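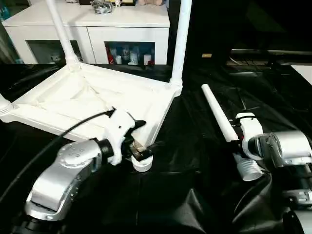 *White stool, upside down on black cloth.*

**Progress report: Palura wallet and payment pilot**
To: Eduard Tóth, Foltaneo
From: Otakar Koubek, Plornevico
9th January

This report covers the work done on Palura since the September report. The wallet is running, small shops can take payments with it, and the fee problem is mostly fixed. The reporting module is late.

## Wallet

The mobile wallet now sends and receives bitcoin and two stablecoins. Backup with a recovery phrase works on both phone systems. We changed the setup screens after testers kept skipping the backup step. A new user can still skip it, but the wallet will not accept more than a small balance until the phrase has been confirmed. The limit is set in the app and we can change it if Foltaneo wants a different figure.

Hardware wallet support is in the test build only. It drops the connection when the phone locks during signing. Ruddock has the logs and is working on it.

## Merchant pilot

We planned for 5 shops and have 4. The fifth signed the agreement, then changed owners, and the new owner has not replied. We would like to replace it with an online seller, as all four current shops are walk-in businesses and we have no data on refunds by mail.

The most common complaint from shop staff is the wait for confirmation. Payments over the Lightning channel clear at the counter without trouble. On-chain payments do not, and staff don't always know which kind the customer has chosen. The next release shows this on the merchant screen in plain words before the sale is rung up.
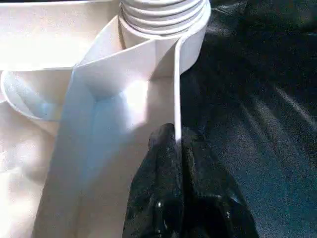

Refunds are handled by hand for now. The shop enters the amount in local currency and the app works out the coin value at the current rate. One owner asked for refunds at the original rate instead. We have left this open, and it needs a decision from you before we write the final terms.

## Fees

Network fees were eating too much of the smaller payments. We now batch the payouts to shops once a day. Owners can ask for a payout sooner and pay the fee themselves.

## Security review

Ruddock finished the first part of the code review and raised 4 issues. Three are closed. The open one is about how long the session key stays in memory after the app is sent to the background. No customer funds were affected by any of them.

## Budget

Spending is within the approved amount. The review cost more than planned and the server costs came in lower. We have not touched the reserve.

## Next period

- Finish the reporting module, including the export for tax records
- Close the session key issue
- Sign the replacement shop
- Open the wallet to the first 100 outside users

We need your answer on the refund rate and the replacement shop before the outside users are let in.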